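Finished it at last, and I have opinions

23/08/2020

So the credits rolled on Dumulham last night and I've been walking round the flat ever since, composing this in my head while pretending to do the washing up. If you've somehow missed me going on about it, Dumulham is the open-world smuggling game from Novier, the one with the marshes and the little flat-bottomed boats and the customs men who can apparently smell brandy through a foot of mud. I bought it in March, played two hours, hated it, and shoved it in the pile of shame. Then my mate Behrouz Shahbazi kept sending me screenshots of his boat (he'd painted it yellow, which seems a daft choice for a smuggler) and I caved.

I'm so glad I did! The first two hours are still rubbish, mind. You're stuck in a village running errands for a vicar with one facial expression, and every few steps the game stops you dead to explain how doors work. But once you get the boat, oh, it's lovely. You push off from the jetty at dusk, the music drops away, and you've got to find your way across the flats by church bells and the odd lantern. There's no minimap. I got lost for most of an evening and didn't mind a bit.

The stealth is good too, in a scruffy sort of way. Guards hear you if you're carrying too much, so there's a proper decision to make each trip about how greedy you fancy being. I was always too greedy. My save file says I was arrested 122 times, and a good half of those were on the same sandbank by the Pētersons warehouse, where the tide comes in faster than you can row. 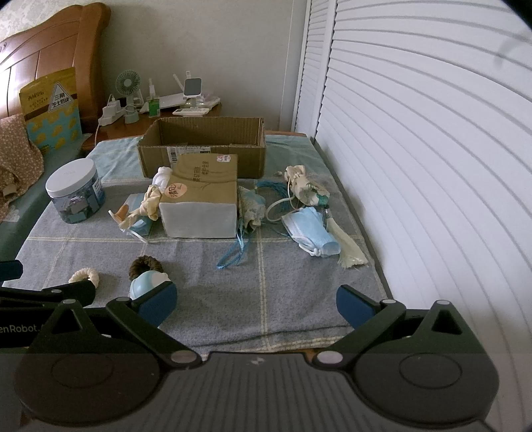
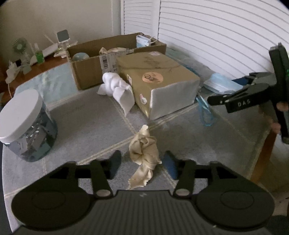

What I can't forgive is the combat. Every so often a mission decides you're a soldier, hands you a musket and locks you in a barn with a dozen blokes who take four shots each. The reload animation goes on for so long I could have made toast. And it's never your choice! I spent thirty-odd hours learning to creep about in the reeds, then the second-to-last chapter threw the lot away for a shootout on a lighthouse staircase with a camera that kept burying itself in the wall. I very nearly packed it in there.

Then there are the collectables. 352 of them, all bits of broken pottery, scattered over the whole map with no hints. I found nineteen. Behrouz has found the lot and got a hat.

The writing picks up as it goes along, thank goodness. Merike Sakalauskas plays the harbourmistress and she's brilliant, all sighs and long silences, and there's a conversation on the sea wall near the end that I went back and loaded again just to hear her do it. I picked the kinder answer both times. I gather the other one gets you a different last mission, so if anyone's done that, tell me in the comments but please put a spoiler warning on it for everyone else.

I played on my old pad with the sticky left trigger and it ran fine on the telly, bar one crash when I moored two boats on top of each other.

Next up is Modero, the train timetable puzzler I've had installed for ages. I've done the tutorial and already sent an express into a siding full of cows, so expect a grumpy post about that before long.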